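Wicker laundry basket

A wicker laundry basket is an open container woven from willow, rattan, or another bendable plant material and used to collect, carry, and sometimes store clothes and household linen. It is one of the oldest kinds of basket still in everyday use, and one of the most pleasing to handle: light for its size, springy under load, and open enough in its weave to let air reach whatever is inside. The word wicker refers to the way the basket is made, so a basket of willow and a basket of rattan are both wicker.

Contents

Shape and size
Materials
How the basket is woven
Use at the washing machine
The Nirnthorpe basket
Care and repair
See also

Shape and size

Laundry baskets fall into two broad families. Tall ones, usually called hampers, stand in a bedroom or bathroom and hold clothes until wash day. They often have a lid. Low ones are made for carrying. They are wider than they are deep, with a firm rim and either a pair of handles or hand holes worked into the sides, though many plain baskets have neither and are simply gripped by the border.

Low baskets may be round, oval, or rectangular. The oval is the classic shape of the clothesline, since it rests comfortably against the hip. The rectangle came into its own with indoor washing, where a straight-sided basket slides neatly onto a shelf, under a bench, or up against the front of a machine. It is harder to weave well. Corners put a sharp bend in every strand that goes around them, and a maker who can turn four crisp corners without a cracked rod has every right to be proud!

Materials

Willow is the traditional choice in much of Europe. It is cut in winter, sorted by length, and sold in three main finishes. Brown willow is dried with its bark on. Buff willow is boiled before peeling, so that the tannin in the bark stains the rod a warm tan. White willow is peeled without boiling and stays very pale.

Rattan, a climbing palm of tropical Asia, gives two useful materials from one stem. The glossy outer skin is split off as cane, and the core is drawn into round or flat lengths known as reed. Reed is even in thickness from end to end, which makes it forgiving for beginners and fast for workshops. Other baskets are made from seagrass, water hyacinth, split wood, bamboo, or twisted paper cord. Woven plastic strips are common too – they shrug off damp, and a good one can fool the eye from across a room.

How the basket is woven

A woven basket has two sets of parts. The stakes are the stiff uprights that set the shape, and the weavers are the thinner strands that pass in and out between them. Plant materials are soaked first, then kept under a damp cloth while the work goes on.

A rectangular basket normally begins with its base. Sticks are held upright in a wooden clamp called a screw block, and the weaver works back and forth across them to make a flat mat. Stakes are pushed in along the edges and bent upward, and the sides are built up in one of several weaves:

Randing: one weaver at a time, passing in front of one stake and behind the next.
Slewing: two or more weavers worked together as a band, quick to do and good for large sides.
Waling: three or more weavers used in turn, each going in front of two stakes and behind one. It makes a strong ridge and is placed where the basket needs stiffening, usually at the foot and just under the rim.
Fitching: a twisted pair of weavers used to hold the stakes steady across an open gap.

The border comes last and is the part most people notice. The ends of the stakes are bent down and plaited into each other, which locks the whole basket together. On a laundry basket the inside matters just as much as the outside. Rod ends are trimmed at a slant and left lying flat against a stake so that nothing can snag a sweater. 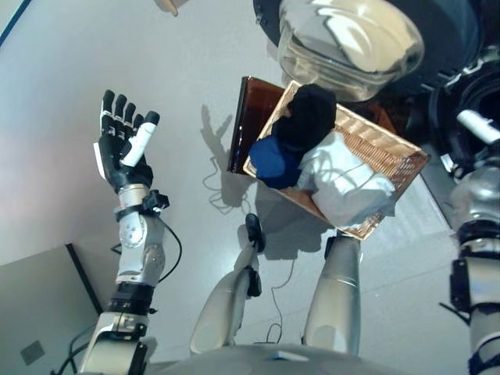
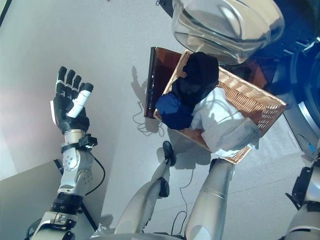
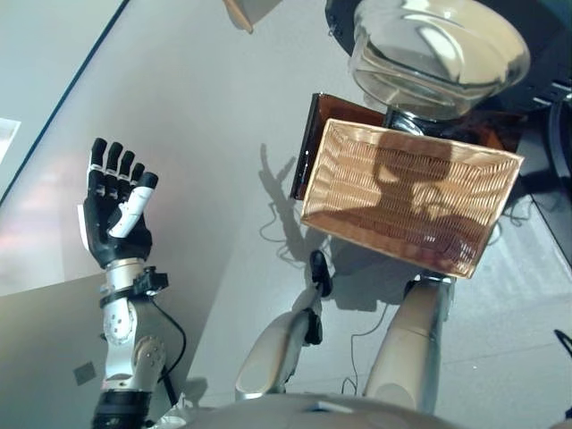
A rectangular wicker basket in a light tan color. In the first two views it holds black, dark blue, and white pieces; in the third it is tilted, with the weave of its inner floor and rim in view.

Use at the washing machine

With a front-loading machine, a low basket can be set on the floor right under the open door, so that the wash drops straight in as it is pulled from the drum. Socks and other small things that would otherwise land on the tiles end up with everything else. A basket with a wide mouth is a joy here, and it can be turned at an angle to the machine to leave room for the feet.

Many households sort by color before washing, in separate baskets or in heaps inside a single one: dark pieces at one end, white at the other. Heavy items such as jeans and towels are best spread along the length of the basket. All the weight at one end makes it tip when lifted and strains the corner that takes the load.

Wicker and wet laundry get along for short trips. A basket of wrung-out shirts on its way to the line does no harm, but damp clothes left overnight can mark both the cloth and the weave. Some baskets have a removable cotton liner, tied or folded over the border, which protects delicate fabric and can be washed along with the load.

The Nirnthorpe basket

Among regional types, the Nirnthorpe basket is a special favorite with collectors. It is a low rectangle in buff willow, with a double band of waling under the border and a base that stands on two woven runners. The runners lift the floor of the basket clear of a wet washhouse floor, a small and wonderfully practical touch.

The oldest dated piece carries a paper label from the Pandel workshop, which supplied boarding houses along the river. A surviving order book lists 428 baskets in the last year it was kept, in 16 sizes, all named after the linen they were meant to hold. The smallest was the "collar" and the largest the "double sheet."

Consuelo Marín, who learned the pattern from the Pandel weavers, later taught it in Halás. Her students changed the border from a plain trac to a four-rod plait, and baskets with the plaited border are now called Halás work. Nuria Echevarría described both versions in a study of washhouse equipment, with measured drawings by Baltasar Cuesta. She argued that the runners came first and the second band of waling was added later to balance the look. Rosaire Paquette has disputed this, pointing to an undated basket with the double waling and a flat base. The question is still open, and it makes for lively reading on both sides.

A permanent display of Nirnthorpe and Halás baskets opened at the Trakus gallery on Tuesday, October 15, 2019. Visitors are allowed to lift two of them.

Care and repair

Dust collects between the strands and comes out easily with a soft brush or the brush end of a vacuum cleaner. A grubby basket can be wiped with mild soap and a damp cloth, then dried in moving air, out of strong sun. Very dry indoor air makes willow brittle and creaky, and a light misting now and then brings back its spring.

Single broken weavers are simple to replace. The damaged length is snipped out behind a stake, and a soaked piece is threaded in along the same path, overlapping the old ends. A broken stake takes more work, as the new one must be slid down beside the old with a bodkin and then laid into the border. Loose borders should be mended early, before the top rows begin to ride up.

See also

Basket weaving
Clothesline
Hamper
Rattan
Willow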